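About Jutport

Jutport is a small school for adults who want to learn bookkeeping. We teach evening and daytime classes for people who run a shop, work for themselves, or want an office job and need the basics first. 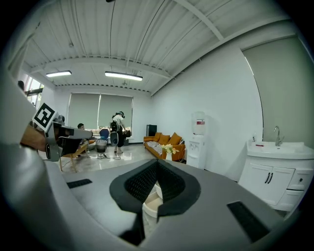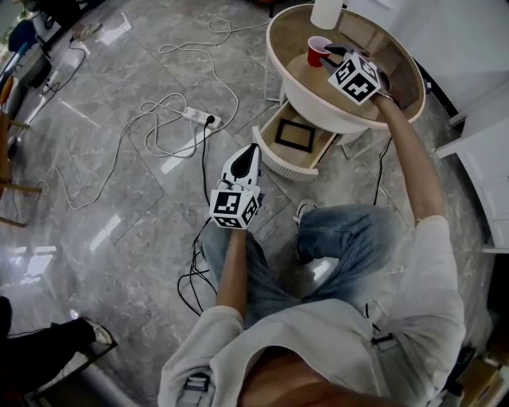
Do I need any experience with accounting before I sign up?
The first course starts from zero. If you can add, subtract and use a calculator, you are ready for it.

The school was started by Margaux Bailly, who kept the books for a boat supply firm before she began to teach. She still leads the first course and marks the final papers herself.

We offer 3 courses. Shim covers invoices, receipts and bank records. Flamilent deals with payroll and sales tax. Isis is the longest, and takes students through a full year of accounts for a made-up bakery, from the opening balance to the closing report. Students may take the courses one at a time and stop between them.

To date, 783 students have finished at least one course, and 166 of them have gone on to complete Isis.

A deposit of $100 holds a place and is taken off the course fee. It is returned in full if you cancel before the first class. Workbooks are included. Please bring your own calculator, and pencils if you prefer them to pens.

New classes open each February. Late starters can join Shim up to the second class, but not the other two courses.

Page last updated 26 June 2025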